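Fridge Tips I Tried So You Can Skip Most of Them

by Lucero Mosquera

Every summer the same fridge advice goes around, and every summer I get emails asking if it works. I spent June trying the popular ones. Most were a waste of baking soda.

Baking soda for smells. An open box on the shelf did next to nothing for my onion problem. Finding the half onion and throwing it out did plenty. If you want to use the powder, mix a spoonful into warm water and wipe the shelves with it. It cleans fine. I have my doubts about the rest.

Paper towels in the salad drawer. This one I'll grant. Lettuce kept a couple of days longer with a dry sheet folded in. Change it when it gets damp or you're just storing wet paper.

Leaving a gap. Manuals ask for space at the sides and back, and the amount varies by model, so read yours. A neighbor of mine, Ilze, swears her bill dropped after she pulled hers forward. Maybe. She also quit running the second freezer that month.

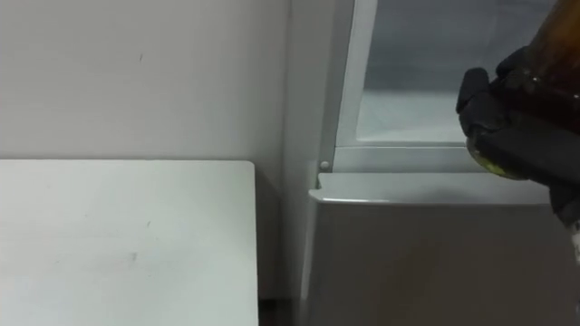 White table next to a white fridge, with a narrow dark gap between them.

The dollar bill test. Shut the door on a bill and tug. If it slides out easily, the seal is supposed to be bad. Mine slid out at one corner and held everywhere else, and washing the gasket with dish soap fixed it. Try that before you order a new one.

Lemon halves, coffee grounds, charcoal bags. I gave each of them 11 days. The fridge smelled like lemon, then coffee, then fridge.

Vinegar on the outside. Okay on a plain painted door if you rinse it off after. I wouldn't let it sit on rubber, whatever the videos say.

Next up is the freezer, and the claim that a full one always runs cheaper.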